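4.3 Failure analysis: release faults on the gear station

Of the 153 insertion attempts in the April block, 28 ended in a fault stop. Most were not dramatic. The arm simply held on past the release command, the wrist torque climbed and the Fukine safety layer cut power to both arms. Two runs bent a peg. Setup same as Sec. 3, board flat on the table, both arms working from the far end.

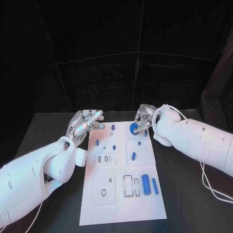
Figure 6. Right gripper holding a round blue part just above the board.

We first blamed vision. Pose error logs did not back this up, error at contact was the same in good and bad runs. Teodor Pană then replayed the torque traces and found a late release flag: the Munora driver queued the open command behind a status poll, so the arm began its retreat with the fingers still closed. Worse when both arms were active. Delay was about 2 control cycles, enough to drag a part sideways.

A second fault is less well understood. After a stop the idle arm sometimes kept its old target and moved toward it on restart. No contact with staff, but we now require a manual re-home of both arms befor power is restored. See Sotomayor protocol, step 6.

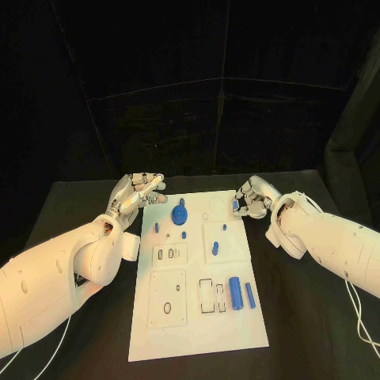 Why not just lower the torque limit?
We tried it. Tight fits then tripped the stop during normal insertion, and the late release was still there.

Driver patch applied, retest pending. Restart fault still open.

Comments (2)
pleltness_lab: same queue problem on our cell, moving the poll to its own thread helped
rk: is the torque data going up anywhere?

We use cookies to improve your experience. Accept | Settings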